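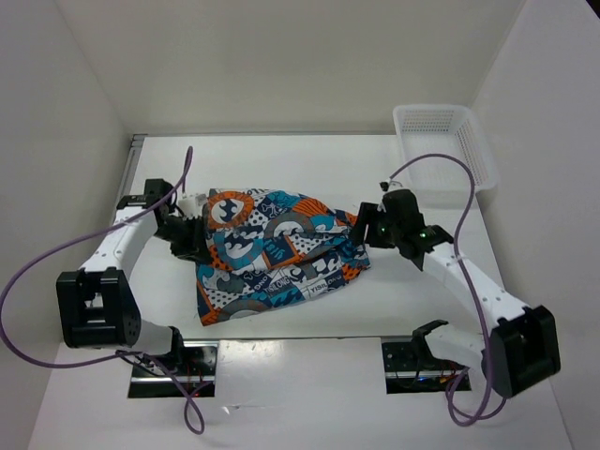 4.2 Fabric Handling Setup and Procedure

Home Articles Methods Data Contact

Figure 3. Bimanual cell with a printed cloth on the work surface. The left gripper is at the left edge of the cloth and the right gripper is at the gathered right end. An upper layer overlaps the lower portion along a long fold.

All fabric trials were run in the cell shown in Figure 3. Two arms of similar construction face the cloth from opposite sides of a white rectangular surface, and each carries a small camera module at the wrist. Plain pale panels close the cell at the back and on both sides, which keeps the background of the wrist views nearly constant between trials. The cell is referred to as Heris in the rest of this paper, and the control policy as Voler.

Each trial begins with the cloth in a disordered state. The operator drops it on the surface from above and does not correct its position. The policy must then find two grasp points, pull the cloth flat, and fold it. The basket in the far right corner is the target for the final placement step and starts each trial empty.

We chose cloths with dense prints on purpose. In earlier work on plain towels (Nyaga and Moges), fold edges could be found from shading alone. On a busy print this cue is weak. The cloth in Figure 3 mixes navy, teal, orange, gray, white and black areas, and the borders between printed areas can be as sharp as the edge of the upper layer. Large lettering causes a related problem: a detector trained on plain fabric tends to place grasp points along the strokes of the letters.

To reduce this effect, Voler does not predict grasp points from a single view. A candidate point is kept only if both wrist cameras support it after a small lateral motion of the arms. A printed line stays fixed relative to the fabric around it under this motion, while a raised layer shifts against the layer beneath. Candidates that fail the test are dropped, and the arms move to a new viewing pose.

The training set, Bakilana, holds 700 demonstrations collected by teleoperation. A further 52 were set aside for validation and share no cloth with the training portion. Demonstrations in which either gripper lost the fabric were kept, with the loss marked by hand, so that the policy could learn to grasp again.

Gathered ends remain the hardest case. When fabric is bunched between the fingers, the number of layers held cannot be read from the wrist view, and the later pull may open one layer and leave the other folded. We allow up to two new grasps per side before a trial is scored as failed. The scoring rules are given in Section 4.3.

Last updated: January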